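We use cookies to keep this newsletter running. By continuing to read you accept our cookie policy. Manage preferences

Towels: what to do with the shaggy ones

The October linen count is done and the cupboard at Hodimine now holds 161 towels. The gray microfiber ones with the long loop pile are still the ones people ask about, so a few notes.

Wash them apart from cotton. Cotton sheds, and the loops hold on to every bit of it. Warm water, a small amount of liquid detergent, no fabric softener. Softener coats the fibers and the towel stops picking up water. Tumble on low for 30 minutes, then shake each towel out by one edge before folding — the pile bunches up in clumps if it goes straight on the shelf.

Fold in thirds, then in half, with the fold facing out. Please don't stack them under the bath sheets.

The Talukder order is confirmed for next year at 600 pieces, same gray as before. Watano will keep supplying the flat-weave glass cloths. Old towels with pulled loops go in the Plastville bin by the back door and get cut up for floor rags.

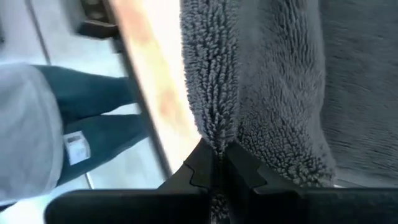 A snagged loop should be trimmed level with scissors and never pulled.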